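The refill station pitch, one more time

Every spring a new refill scheme lands in this newsletter's inbox, and every spring the cover letter says the same thing in a slightly different order. You buy one nice bottle. You bring it back. The shop tops it up with dish soap or hand wash or floor cleaner, you pay less, and a plastic bottle somewhere goes unmade. I like the idea. I liked it the first time too, when the pump at the old Plovstead market leaked green soap down the shelf and the whole thing was gone by the following March.

This year's entry is from Trovex, which has put dispensers into the Monell grocery on the north side and plans a second one at the Horobets hardware store if the first goes well. The leaflet calls it "household cleaning without the waste." It promises savings, convenience and a lighter trash bin. Several readers wrote to ask whether they should sign up, so I read the leaflet, read the terms on the back of the leaflet, and went in on a Wednesday evening with an empty bottle in my bag.

Start with the price. The sign over the dispenser compares the refill with a branded bottle at full price. Fair enough, as far as signs go, but hardly anyone I know pays full price for dish soap. Put the refill next to the store's own label, two aisles over, and most of the saving goes away. On the evening I was there the own label was on offer and came out cheaper by volume. The surface cleaner did better and was a real bargain against anything else on the shelf. So the answer on price depends on what you buy now, and the sign is not going to help you work it out.

Then there is the bottle. You can't use your own. It has to be a Trovex bottle, because the nozzle reads a tag on the base, and the Trovex bottle costs $7. That is refundable, says the front of the leaflet. The back says it is refundable as store credit, within a set period, if the bottle is "in saleable condition," a phrase that is doing a lot of work for something that lives under a sink. I went home with my empty bottle still empty and a new one next to it. Two bottles for the price of the planet, or something like that.

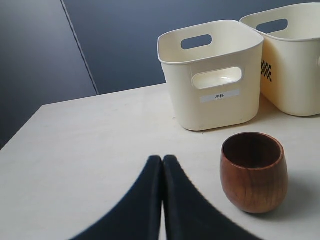 What bothers me more is the claim about waste. The leaflet says that one household can "avoid up to 82 bottles." Over what period? It doesn't say. I wrote and asked, and was told the figure covers the working life of the refill bottle, which was given as 200 fills. I have no idea how 200 fills turns into 82 bottles and the second reply didn't explain it either. Maybe the fills are small. Maybe somebody allowed for people losing interest, in which case I'd respect the figure more than I do. But a number with no time attached to it and no working shown is decoration, and it is printed in larger type than the price.

There is also the question of what the soap arrives in. It doesn't come up through the floor. The dispenser is fed from drums, the drums come by truck, and whether they go back to be filled again or get thrown out behind the store is the single most important fact in the whole business. The leaflet is silent. The reply I got said that drums are "returned where possible." I have heard "where possible" from the cable company, the bus line and two dentists, and I know what it usually means.

To be fair to them, some of this is the way any small scheme looks at the beginning. The dispenser itself worked fine. It didn't drip. The display showed the amount and the price as it filled, and it stopped when I told it to stop, so you can put in a dollar's worth and see if you like the stuff. The soap is ordinary dish soap. It makes bubbles and takes the grease off a roasting pan if you leave it overnight, the same as the one I had before. The unscented version is really unscented, and readers with sensitive skin may want to know that, as the supermarket kind often isn't.

I should also say that the refill idea has a better record in places where people shop on foot and often. If you walk past the store four evenings a week, taking a bottle along is no trouble. Most of us out here drive in for a big shop and have forgotten the canvas bags by the time we reach the first stop sign. The old Plovstead scheme lost its customers that way well before it lost its pump. I asked Trovex whether it had looked at what went wrong there and was sent another copy of the leaflet.

One reader suggested that the real answer is to use less soap, and I'm inclined to agree. The measuring line inside the cap of most detergents is hard to see and the cap is far bigger than the line. A small squirt in a bowl of water will wash more plates than people expect. Vinegar, which several of you swear by, is fine on glass and bad on marble, and I would ask you to stop writing to me about mixing it with baking soda. The two mostly cancel each other out. The fizz is fun to watch.

Solid dish soap is worth a try as well. It comes in a paper wrapper, needs no dispenser and no tag, and can be had at Horobets already, on the bottom shelf by the scrub brushes. It does leave a film on black pans in hard water. I'd still take it over a scheme I have to register for.

Which brings me to the registration. The tag on the bottle links to an account, and the account asks for an email address, a zip code and the number of people in your home. You can skip the last one. You can't skip the other two. I don't think anything sinister is going on, but I would like to buy soap without being a data point, and the own-label bottle has never asked me who I live with.

So, should you sign up? If you already buy the pricey surface cleaner and you're in Monell every week, go ahead, you'll get your money back before long. If you buy whatever is on offer, you'll probably pay a bit more for the feeling. Keep the receipt for the bottle either way, and read the back of the leaflet before you read the front. I've asked again about the drums. If I get an answer with a number in it, it will be in the next issue.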